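Gronder 311 Contact Cleaner, 1000 ml
Residue-free solvent for terminals and slip contacts. Non-conductive once dry. Flash point 82 °C. Apply with power off and allow six minutes before reconnecting. Do not use on polycarbonate. Supplied in cartons of 6.
Print this page | E-mail this page 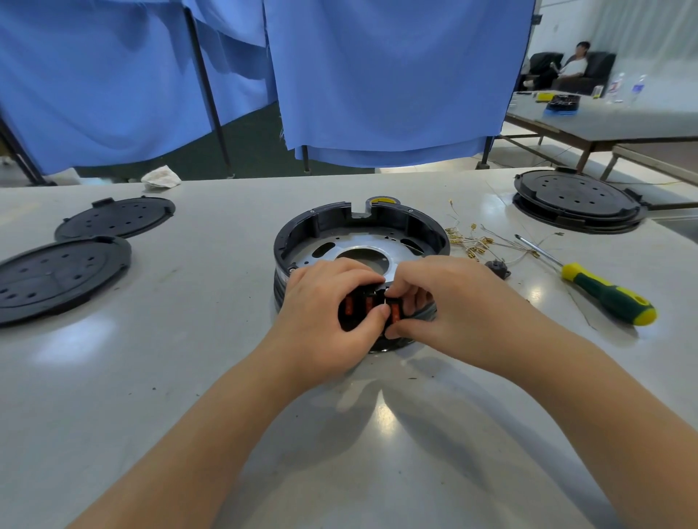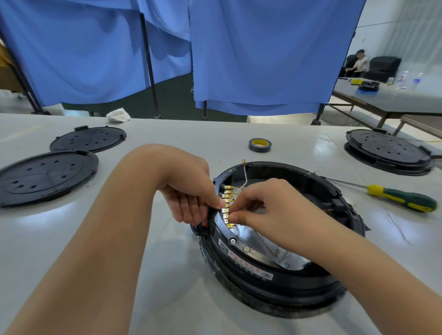 Bench work on round black housings.

This site uses cookies. Accept
© Visser Astel. Contact: Kristof Van Rooij, Pladau office. Back to top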